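Santosh Singhal
August 2020

Right, a thread about clearing up after a crayfish lunch, because I've now done it wrong enough times to have opinions. Mute me if you don't like shellfish or being told how to wipe a table.

Background: I do crayfish for lunch whenever the bloke at the Florley market has them. He does a 700 gram tub, already cooked, and I add a packet of cherry tomatoes so I can tell my mum there was a vegetable.

First thing I learnt: eat at the work table and not on the couch. I know. The couch was a dark chapter. Our Womeo slipcover went through the wash four times and it still smelled like a jetty when the sun hit it.

Second thing: put down something you can wipe. The big dark grey mat we've got on the table covers nearly the whole top and it's the best thing in the room. Crayfish juice on bare wood is a pain, it gets into the grain and then you're out there with bicarb and a toothbrush at ten at night.

So this is where we were at the end of today's lunch. I had every intention of being up and cleaning straight away and then sat there for a good while reading about gutters.

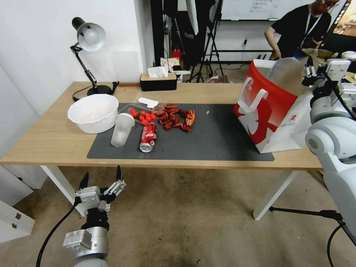

The aftermath, tomatoes doing better than the crayfish

You can judge how I eat from the pile. I don't do the neat row of shells along the edge of the plate like my aunty does. It goes in a heap and the heap creeps.

OK so, order of operations. I used to start with the heap because it's the worst bit and I wanted it gone. Wrong! You go in with two handfuls of shells, you've got nowhere to put them, you've knocked a can over, and now your hands are disgusting and everything you touch for the next ten minutes is too.

Start with the bag. Always the bag. Get it standing up on the table, open, right at the end where you can push things towards it. The red and white paper one is perfect for this, it's big, it stays up by itself and it has proper handles for the walk to the bin.

BUT. Paper bag plus wet shells equals a bag with no bottom. Ask me about the stairwell in December. I was half a flight from the bins and the whole lot went, heads and all, outside number 7. I cleaned it up with a takeaway lid and my own sock.

So there has to be plastic inside the paper. Whatever you've got, shove it in and leave plenty sticking out the top so you can tie it off later. I keep a few in the drawer under the kettle just for crayfish and prawns.

Next, rescue anything you still want to eat. For me that's the tomatoes. They're in their own little tray so you just lift the tray and put it in the fridge. Do it with CLEAN HANDS, before the shells. A cherry tomato that tastes of crayfish is a very confusing thing to get in a salad.

Then the drink stuff. Soft drink can gets tipped out over the sink, quick rinse, into the recycling. Check it's empty before you squash it. I had one go off down my shirt like a garden sprinkler and I was on a work call seven minutes later, camera on.

The clear cup I rinse and keep. They're meant to be chuckaway cups, but they're good for pens, seedlings, loose screws, whatever. My partner reckons I have a problem. I have a shelf.

Then the bowl. I leave the big white bowl for near the end because it's useful, you can scoop stray bits into it and tip the lot out in one go. If yours has gone a bit pink inside, cold water first, then detergent. Hot water straight off seems to set the colour. I've done no science on this, I've just owned a lot of pink bowls.

NOW the heap. Don't pick it up piece by piece, you'll be there till spring. Scrape it. An old plastic scraper, a bit of stiff card, anything with a straight edge. Bring it towards the bag in a few big pushes, then lift it in with paper towel over your hand. Mind the claws, they'll go straight through one layer.

While you're there have a look through for meat you missed. There's always a bit hiding at the back. Cook's bonus.

How the table looked when I decided I needed a cup of tea: 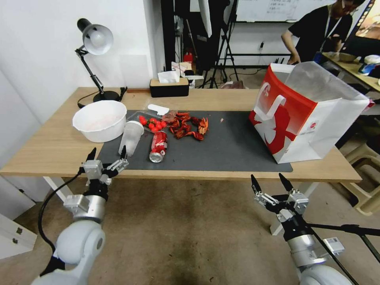

Urmila Rajput replied that I was mad to be binning the shells at all, and that hers go in the freezer in an old ice cream tub until there's enough for stock. Half an hour with an onion and a bay leaf, she says, any longer and it turns bitter.

And fair enough, she's right, I've had her bisque and I went very quiet while eating it. But our freezer is the size of a shoebox and it's already full of bread ends that I'm also going to do something with one day. If you've got the room, do what Urmila does.

She also says to wrap the shells in newspaper before bagging if you ARE binning them. I'd never thought of that and it's obviously the answer to the drip problem. Where are people getting newspaper though? I'd have to use the Mittal catalogue, which is all shiny, and I don't reckon it'd soak up a thing.

Back to the table. Once the heap's gone you've got the crumbs. Little red bits that look like nothing and then turn up stuck to your elbow. Damp cloth, go from the far side in towards you, catch them in your other hand. Don't flick them. They go in the lamp base and under the mat and you'll be finding them for weeks.

Speaking of the lamp. Shift it before you wipe, and move the cord too, don't just wipe around it. I wiped around ours for most of a year and when I finally lifted it there was a perfect ring of grot underneath.

Then the mat. Warm water, squirt of dish soap, wipe, second wipe with plain water, then lemon. I just rub half a lemon straight on and leave it for as long as it takes to do the bowl. Then dry it properly. If you put the mat back damp the wood underneath goes cloudy, and that's how I found out our table is a lighter colour than I thought.

Tissues: keep the box at the back of the table, well out of range. You'll want one every two minutes, and if it's within arm's reach you grab the whole box with crayfish hands and then that's the crayfish box forever.

Hands! Somebody always asks. Lemon again, or rub them on the stainless steel of the sink under cold water. Toothpaste works as well but then you smell like a minty prawn for the afternoon, and I'm not sure that's better.

Last job is the bag. Squeeze the air out, tie the plastic inside, fold the paper top over, and take it DOWN. Tonight. Don't leave it by the door for the morning. If bin day's a long way off, the tied bag goes in the freezer till then (see above re: shoebox, I have had to eat a lot of toast to make space).

Used to live in Prelwood, where the bins were a 70 metre walk in the open and the magpies knew what night was crayfish night. I swear they had a roster. Here it's only the stairs, so I've got no excuse.

Someone's asked how long all this takes. Quarter of an hour if you just get on with it. Today it's been closer to an hour, but there was the tea, and the gutters, and writing this.

A couple of you want to know about the tomatoes. They're just the ordinary little ones, nothing special. I eat them in between to cut through the spice. Halve them with a bit of salt and vinegar and they're heaps better, but that's another plate to wash and I'm not made of plates.

And for whoever asked about the spice mix: it comes in the tub, I don't make it, I wouldn't know where to start. Garlic, chilli, something a bit numbing. If you've got a recipe, chuck it in the replies, I'd have a go.

Update: tea's finished, the lemon's cut, and I've just found half a tail I missed. Going back in.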